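Dundlow Tenants' Council Questions Wovden's "Freshness Guarantee"

DUNDLOW, 2018-07-07. The Dundlow Market Tenants' Council said it will not endorse the produce labeling plan put forward by Wovden, the grocery software company, until the company explains how its scores are worked out.

Wovden announced in May that growers and stallholders who pay a monthly fee could put a "Freshness Guarantee" sticker on their fruit and vegetables. The sticker carries a score from one to five. According to the company, a shopper who sees a five can be sure the item is at its best.

The council has asked Wovden three times for the test results behind that claim. It has received a brochure, a second copy of the brochure, and an invitation to a breakfast.

"We asked a simple question and got a muffin," said Merike Tamošiūnaitė, who chairs the council. "If there is a study, send us the study. Our members have been picking out good tomatoes by hand for a long time, and they would like to know what they would be paying for."

As the council understands it, the score is based on the harvest date the grower types in, the type of crop, and the distance to the market. No one from Wovden looks at the produce. A squash that was dropped off the truck would score the same as one that was not.

Asif Bhutto, who sells greens and squash at the Boychuk Street entrance, took part in a short tryout of the stickers. He said his customers mostly asked whether the number was the price.

"I had summer squash with a three on it that I would have fed my own kids, and lettuce with a five that was done by noon," Bhutto said. "I peeled the stickers off."

Wovden has said that Clostar, a chain of small supermarkets, saw less waste after it began using the labels. The council notes that Clostar also cut its store orders that same season, and that the company's materials do not mention this. 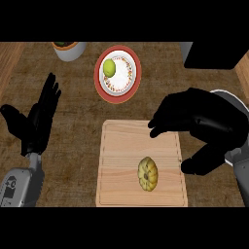 Page last changed: May 21, 2019

A small yellow squash on a wooden cutting board still has to be judged by whoever is going to cook it. The council's own buying tips, free at the market office, suggest checking the stem, pressing the skin lightly, and asking the seller when it was picked.

The council will take up the matter again at its next open meeting. Wovden has been invited to bring its data. Stallholders who have already signed up and want to cancel should read the notice terms in their contract first, as the sign-up page does not show them.

Contact: Carter Doucette, Dundlow Market Tenants' Council, at the market office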